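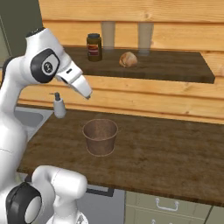
Keeping boxed games and artbooks in good shape

Stand artbooks upright and fill the shelf so they can't lean. A heavy one like the Irkley hardcover should lie flat, with no more than 2 on top of it.

Big-box visual novels crush at the corners first. Slip a piece of cardboard inside the lid, cut to size, and leave the discs and manuals where they came. My Clastau limited edition has been through two moves that way.

Wipe discs from the center straight out to the rim with a dry microfiber cloth. Circles leave scratches the drive can't read past.

Price stickers come off with a hair dryer on low. Warm for 20 seconds, then peel slowly from one corner — stop if the print starts to lift.

Posters go in a tube, printed side out. They flatten better later.

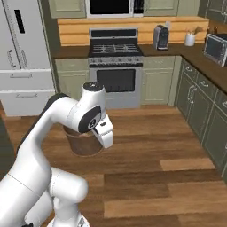
Can I keep the shrink wrap on a box I've already opened?

It's better to take it off. Old wrap keeps tightening and will bow a thin box like the first Lenum release. Use a loose resealable sleeve one size up.

Keep save data somewhere other than the old laptop. Copy the folder to a USB stick and write the game's version number on the label.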